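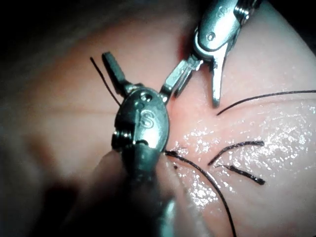 Suture Pad Wear Study: Final Report
Materials and Testing, spring section

1. Why we did this

Our department buys practice suturing pads the way other people buy paper towels. A pad comes out of the wrapper smooth and pink and full of promise, and by the end of term it looks like something a dog was fond of. We wanted to find out how a pad goes downhill, and whether the order in which people stitch it makes any difference.

The original proposal also promised a comparison with animal tissue. That part was dropped after one conversation about refrigerator space.

2. Materials

We tested two kinds of pad, the Mudetti and the Grutano. Both are pink, both are rubbery, and both smell like a new shower curtain. The Mudetti is the softer of the two and bulges when you pin it over a curved block. The Grutano would prefer to stay flat and will pull out a pin to make its point.

Thread was black throughout. We tried a blue spool during setup and lost sight of it less often, but the black was what the lab had in quantity and the budget line had already been signed.

3. Method

Each pad was pinned over the block and stitched in rows, working from the high side down. One stitch meant one bite in, one bite out, a knot, and a trim. We set a limit of 200 stitches per pad, and pads that tore before then were retired with whatever dignity they had left. We used 8 pads, split evenly between the two kinds.

Half the pads of each kind were stitched with a gap between neighboring rows. The other half had rows packed as close as we could manage. After every row we checked for three kinds of damage: creases, holes that stayed open, and tears running from one hole to the next.

Thread tails gave us more trouble than the pads did. Trim them short and the knot slips. Leave them long and they drift across the next row and get sewn into it, which happened often enough that we added a column for it on the data sheet. The column is labeled "oops" and we have kept the label for consistency.

4. What we found

Close rows were bad for everybody. The holes joined up, and once two of them had met, the rest of the row followed like a perforated coupon. On the spaced pads the holes mostly stayed separate.

The Mudetti creased early and then held on. A crease looks alarming, but we could stitch across one without tearing it as long as the bite was deep. The Grutano hardly creased at all, looked perfect for row after row, and then split at the pins. We had given it our highest marks for appearance that same morning.

Where the pad sloped away from us, the stitching got worse. Bites came out shallow and uneven, and the light was poor on that side. We moved the lamp halfway through the study, so the early and late pads are not strictly comparable. We would like this to be a small problem. It is probably a medium one.

5. Limits

We planned on 1000 stitches in total and passed that number, but the stitching was done by people who were learning while they did it. Our last pads are neater than our first ones for reasons that have nothing to do with rubber - we got better. A fair repeat would shuffle the order of the pads, which was suggested to us at the proposal stage and which we wrote down carefully and forgot.

6. Recommendations

Leave a gap between rows. Pin the Grutano further in from its edge. Keep the Mudetti after it creases, and throw it out when the holes start to join. Fix the lamp before the first stitch and tape down the base.

The used pads are in the bottom drawer by the sink, labeled by row spacing. Two of the labels have fallen off.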